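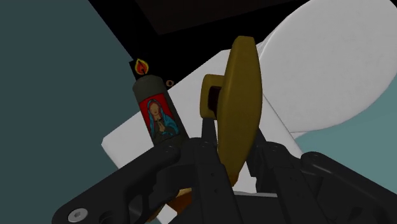

Asunto: Re: Borrador de la guía de validación en simulación, apartado 4
De: Elikem Atinga
Para: lista de buenas prácticas en manipulación

Hola a todos:

Respondo a Torben entre líneas y luego añado un par de cosas. Perdón por la extensión.

Torben Gerlach escribió:
> Creo que el apartado 4 ya está maduro. La propuesta es que un agarre
> se dé por validado cuando supere 640 episodios simulados con objetos
> de geometría variada y fondo aleatorio, sin necesidad de ensayo físico
> si la pinza es de un modelo ya registrado.

Aquí es donde me bajo del tren. El número me parece arbitrario, y he buscado en las actas de Hajdu de dónde sale sin encontrarlo. Si alguien lo tiene, que lo mande. Pero aunque estuviera bien calculado, 640 episodios con la misma fricción, la misma masa y el mismo modelo de contacto son casi el mismo episodio muchas veces. El borrador obliga a variar el fondo y deja la fricción como "recomendable". Yo lo pondría al revés.

> Los objetos del catálogo cubren de sobra lo que se encuentra en una
> mesa real: hay velas, discos, bloques, piezas alargadas, recipientes.

Hay variedad de formas, sí. De materiales, no lo tengo tan claro. Una superficie lisa y algo brillante en el render puede ser cera, plástico o cerámica, y el fichero del objeto no siempre lo dice. Revisé 90 fichas del catálogo y en 26 el coeficiente de fricción era el valor por defecto del simulador. Con eso no se valida nada, se valida el valor por defecto.

Y otra cosa sobre las velas, que siempre salen como ejemplo de objeto doméstico. En el catálogo la llama es un dibujo plano. Me parece estupendo para entrenar percepción, pero el apartado 4.3 dice literalmente "objetos que impliquen riesgo térmico, representados en simulación". ¿Representados cómo? No hay temperatura ni zona prohibida alrededor de la llama. Un planificador puede pasar el dedo de la pinza por encima y el episodio contará como éxito. Si queremos mantener ese párrafo, pido que se exija un volumen de exclusión explícito y que atravesarlo sea fallo. Si no, que se borre.

> En Skaltireck llevamos desde febrero con este criterio y los
> resultados son muy buenos.

Me alegro, de verdad. ¿Muy buenos comparados con qué? En Vostumport hicimos la prueba con 2 pinzas del mismo modelo registrado, una nueva y otra con bastante uso en los pivotes. En simulación son idénticas, claro. En el banco, la usada perdía hasta un 26 % más de piezas alargadas, las que se cogen de canto. No pretendo que sea un estudio, la muestra es pequeña. Pero basta para que no me crea que el registro del modelo sustituye al ensayo.

> Propongo cerrar el texto en esta ronda y dejar las objeciones
> menores para la revisión siguiente.

No me parecen menores. Ya sé que hay prisa, y que Grerdale quiere citar la guía en sus pliegos, pero precisamente por eso: lo que entre en un pliego se va a copiar durante años.

Mis enmiendas concretas:

4.1 – Sustituir "fondo aleatorio" por "fricción, masa y pose inicial aleatorias, con rangos declarados". El fondo, opcional.
4.2 – Toda ficha de objeto con fricción por defecto queda excluida del recuento.
4.3 – Volumen de exclusión para llamas y superficies calientes, o supresión del párrafo.
4.5 – Ensayo físico obligatorio, aunque sea corto, por cada unidad de pinza y no por cada modelo.
Anexo B – Publicar los episodios fallidos junto a los superados. Ahora mismo solo se piden los segundos y no entiendo por qué.

Sobre el 4.5 estoy dispuesta a negociar la duración. Sobre que exista, no mucho.

Tampoco me convence la palabra "validado" en el título. "Cribado en simulación" describiría mejor lo que hacemos – y evitaría que un comprador leyera en el certificado algo que no pone.

Torben, si me pasas la tabla de febrero con los fallos incluidos, la miro y, si me equivoco, lo digo en la lista.

Un saludo,
Elikem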